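Right, a long thread about winter veg boxes, farm shops and why I think small growers should run more evening classes in the cold months. I've been saving this up since February. Get a cup of tea.

Background for new people: I grow veg on 3 acres at Flerkness with my sister. Field crops, two polytunnels, a honesty stall by the gate and a box scheme that goes out to 154 households. Small, muddy, mostly fun.

Every winter we have the same trouble. The boxes turn into roots, roots, a cabbage, and more roots. People are very kind about it until the third celeriac, and then the pause requests start.

So this year we tried something I'd wanted to do for ages: seed-sowing evenings in the packing shed. You come along, you sow a few trays with us, we grow them on in the warm tunnel, and you collect your own plants in spring.

I honestly thought we'd get our mum and two of her friends. The first one filled up in an evening!! We had to borrow benches from the chapel.

The idea came from Torunn Rønning, who has the herb nursery over the hill and has been running grafting days for years. I rang her for advice and she talked for an hour and a half without a breath. Best phone call of my winter.

Her main tip was to let people do the whole job themselves, start to finish, and to keep your own hands in your pockets. I am terrible at this. I want to straighten everybody's labels. 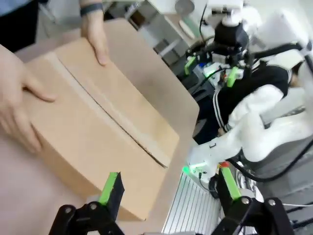
Second tip: pick crops that are quick to come up. Folk want to hear that something has happened by the end of the week. We went with lettuce, rocket, peas for shoots, and a tray of broad beans because I love broad beans and it's my shed.

The peas were up in 6 days on the heat bench. I sent everyone a photo and my phone didn't stop for the rest of the night. Grown adults, thrilled about peas. I was too, to be fair, and I see them every year.

Now the varieties, as several of you asked. The lettuce everybody fell for is one we call Magnusson, after the old boy who gave my sister the seed. Loose leaf, bronze at the tips, stands the cold better than anything we've bought in. We've been saving it for 8 seasons.

It is a bit slow to heart up and the slugs adore it, so if you grow it, get out there with a torch. I go at ten at night in my pyjamas and wellies. The neighbours have stopped asking.

The other star was a radish, Roketti. Long, pink, properly hot. We sowed it straight into old mushroom trays and people took them home to finish on the windowsill. One lad has eaten all of his and wants to know if he can sow another lot now. YES. Always yes.

Things that went wrong, because there were plenty.

One: compost. I'd brought it in from the yard that afternoon and it was far too cold. Everyone's fingers went numb and we had to stop and pass the kettle round. It now lives in the shed for two days beforehand.

Two: labels. We ran out and used lolly sticks with felt pen, and the ink washed off at the first watering. We now have a whole bench of mystery brassicas. Could be kale. Could be sprouts. I'm looking forward to finding out — pencil from now on.

Three: I talked too much about soil blocks. I know I did. I saw eyes go. But if anyone here DOES want to hear about soil blocks, my replies are open and I have a lot to say.

Money, because other growers always message me about it. We charged enough to cover compost, seed, heating and cake, plus a wage for one of us. It won't buy a tractor. It did pay for itself from the first night, and in the leanest part of our year that's a big deal.

And it's done more for the box scheme than any leaflet. Since the evenings started hardly anyone has paused, and a good few who came as guests have signed up. I think once you've pricked out a tray of lettuce you look at a bag of leaves a bit differently.
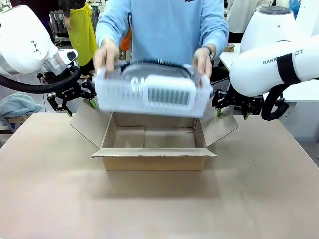
My favourite bit was the supper at the last one. The couple who run Kedusgate, the little café by the ford, came up with two enormous pots of lentil stew made from our carrots and onions, and a stack of flatbreads. We ate standing up between the seed racks.

They used celeriac as well. Nobody complained. I'd like that noted.

A retired bus driver stood next to me with his bowl and told me he'd never grown a thing in his life, then asked a really good question about crop rotation. I went off like a rocket. His stew must have been stone cold by the time I'd finished.

What's next: a tomato evening, when the tunnel's warm enough to work in without a coat. Then a squash one, if we can sort out the space, as the plants get huge so quickly and the tunnel's already bursting.

Torunn has said she'll come over and do a session on cuttings too. Rosemary, sage, maybe bay if she's feeling brave. I'm going to sit at the front and take notes like a schoolkid.

If you grow on a small scale and you've got a shed with a light in it, please have a go. Start with one evening. Put the heater on early, buy more labels than you think you need, and ask someone to bring a cake.

And if you've already run something like this, tell me what you sowed! Especially anything that copes with a cold March and an impatient crowd.

Off to shut the tunnel doors, there's a frost coming and the peas are at that lovely stage — more tomorrow on the mystery brassicas.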